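Small Rings, Slow Work

By Theano Tsoukalas 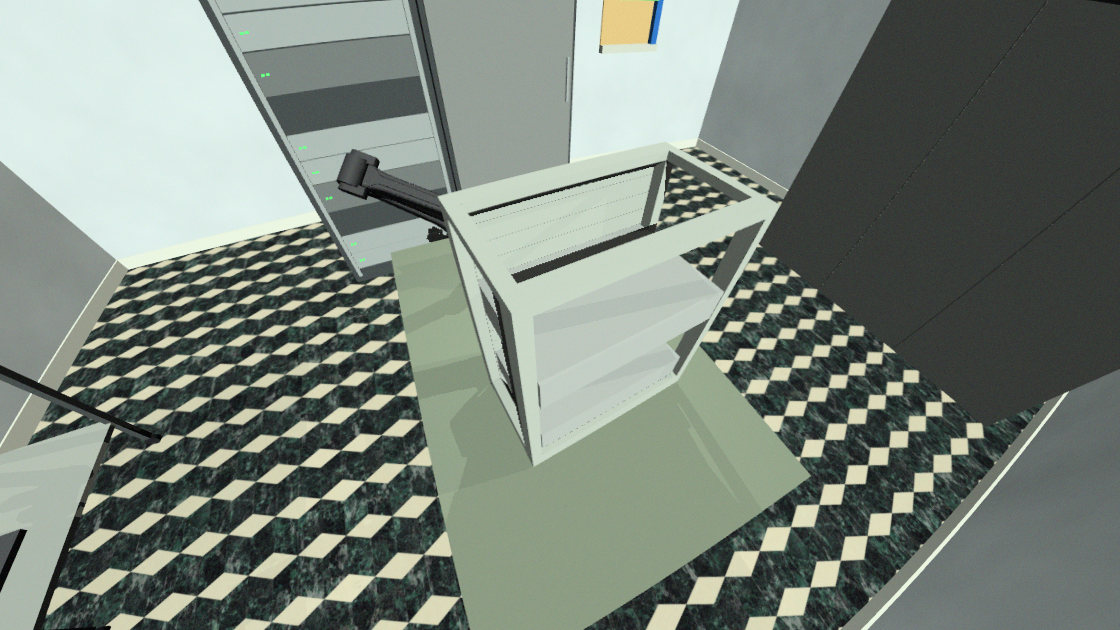

An open-topped cart on a green mat, with a patterned tile floor.

Glykeria Raptis starts at the bench at six, before the phone does. Her label, Memer, sells silver rings and plain drop earrings, and each piece is still filed by hand. She made 443 of them last year.

She trained under Sadao Amano, who had her cut jump rings for 12 weeks before he let her near a setting. "I hated it," she says. "I still cut them the same way."

The best seller is the Himier, a narrow band with a hammered edge and a dull grey finish. It costs $60 in silver and comes in half sizes. The Montoya is heavier and takes longer to sell - mostly to people buying for themselves, she says.

Raptis won't plate anything. Plating wears through at the palm side first, and she got tired of the repairs. She tells customers to take rings off for gardening and to store them in a cloth bag, away from the bathroom.

A line of bracelets is due in April. The clasps have been redrawn twice and she is waiting on a third sample.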